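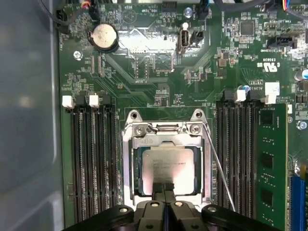
I caught up with Ladi Nwankwo on the bleachers at Flarham, ten minutes after the last relay, and she was still hoarse. She runs the Tutgate school meet every October, and this year 599 kids signed up. Her phone buzzed the whole time we talked (mostly parents asking about lost water bottles).

"I slept four hours," she told me. "But did you see that hurdles final? I'd do it all again tomorrow!"

I did see it, and I yelled my head off. The girl in lane five clipped the second to last hurdle and still got her chest over the line first.

I wanted to know how Ladi got into this, because she was never a runner. "Oh, I was terrible," she said. "I threw discus for one season and hit a fence. My coach, Mr. Buschmann, gave me a clipboard and told me to measure the long jump, and I loved it. I was 13."

The meet started out with 80 kids and a borrowed tape measure. Now it has a title sponsor, Gralix, and on Saturday the gate count was 3,433, which made her put her hand over her mouth when I read it to her off the board.

We got onto the schedule – a sore spot with some of the coaches I'd talked to. The 800 went off at noon, and a few of them thought that was too hot for the younger ones. She didn't argue. "They're right. I moved it to fit the long jump and I shouldn't have. Next year it's first thing, before the sprints."

Would she add a high school division? She made a face. "People ask me every year. We have one track and one pit. Where do I put them?"

Then she asked if I'd eaten, and I hadn't, so we split a cold pretzel and she told me about the shot put circle, which needs new concrete. She has two quotes for it and doesn't like either one.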